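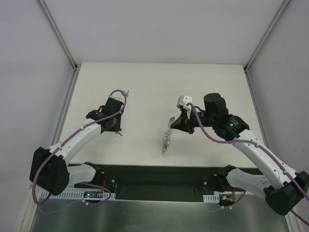
The patent was for a box lid. Aurora Serrano had read it four times on the train to Hallambridge and it was still a lid. Claim one, a lid. Claim two, the lid of claim one, wherein the lid is hinged. Salgado owned it, Dratico had copied it, or hadn't, and somebody upstairs wanted 135 pages on the difference by morning. She taped the drawings to the wall over her desk. Two robot arms over a white tabletop, a purple cable looped over the wrist of the left one. She'd always liked that cable. It looked like something a person had done in a rush. Then back to the lid.

Figure 3 bothered her. Dotted lines. In a design patent the dotted parts don't count, you only own the solid ones, and on Figure 3 the hinge was dotted. On Figure 4 it was solid.

She got up. Sat down. Got the file history out, all 248 sheets, and started from the back becuase the back is where people get tired and make mistakes.

Coffee. Sheet 80. Nothing. A letter from the examiner, very polite, asking about the hinge. Then the reply, one line. "Applicant thanks the Examiner and will correct." No correction after it. Just a fee receipt and the grant.

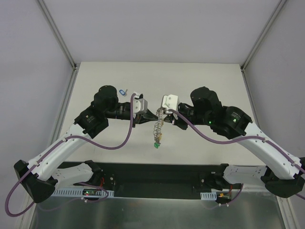 So they never fixed it. Six years, two licenses, a lawsuit, and the hinge was in one drawing and out of the other.

She called upstairs. Voicemail. Called again.

"It's the hinge," she said to the machine. "They said they'd correct it and they didn't. Call me."

Then she sat there with the phone in her lap, thinking about who had written that one line. There was a signature under it but only just, a loop and a dash. She held the sheet closer to the lamp. Knew the loop. Knew it from birthday cards, from the inside cover of every secondhand textbook she'd been handed down.

Her mother had worked for Salgado's lawyers for one year. She never talked about it. Said the pay was 300 a week and the windows didnt open.

The phone rang. Upstairs.

"What about the hinge?" he said.

Aurora looked at the sheet. Looked at the lid, solid, dotted, solid.

"Give me ten minutes," she said, and hung up, and dialed home.

Filed under: Short Fiction, Law & Invention

Last updated: 2 March 2022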